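Monday, studio diary — Brinance identity, week 5

The morning was given to the review of the Brinance wordmark. The client had asked that the new name read clearly at small sizes, as it must appear on policy letters, lift panels and the narrow signs beside each meeting room. Three weights were compared in print. The middle weight was preferred, although the join between the r and the i closes up on uncoated paper and will need to be redrawn.

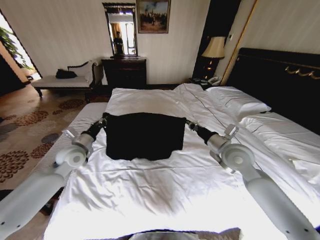

The revised drawing is to go to Bondarchuk, who are making the sign package, before any panel is cut. Their office confirmed a schedule of 82 signs, of which 21 are external. The figure held in our own papers was lower. It had left out the car park at the Gata site, and the list has been corrected.

Colour was discussed at some length after lunch. The dark green approved in January looks almost black under the corridor lighting at Gata. A lighter green was put forward, with the darker one kept for stationery. The studio's view is that two greens will cause confusion within a year, and this was put to the client in writing at 3 p.m. No reply had been received by the close of the day.
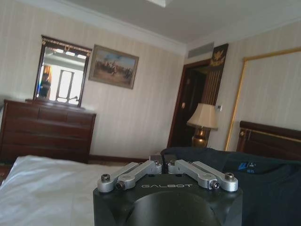 The prospectus text remains late. Four of the nine sections are in hand, and the opening statement is still being argued over between the two Brinance offices. Layout will proceed with the sections we hold. The Busano typeface licence covers 5 users and must be extended before the client's own staff begin to use the letter templates.

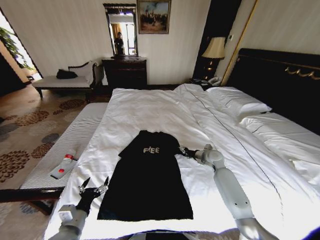

Uniforms were the last matter of substance. Brinance wishes to place a order for 200 garments, and has asked whether the full name should run across the chest or the symbol alone should sit on the left side. Short lettering carries well in that position, as with the pale letters on the black T-shirt laid out on the white duvet, and a seven-letter name will have to be set smaller to fit the same width. A sample in each arrangement has been requested. The studio will recommend the symbol for front-desk staff and the full name for those working outdoors. 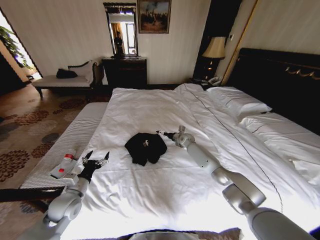
*Black garment with a small white and grey label, on the bed.*

Left for tomorrow: the redrawn join, the corrected sign schedule, and a second request for the green.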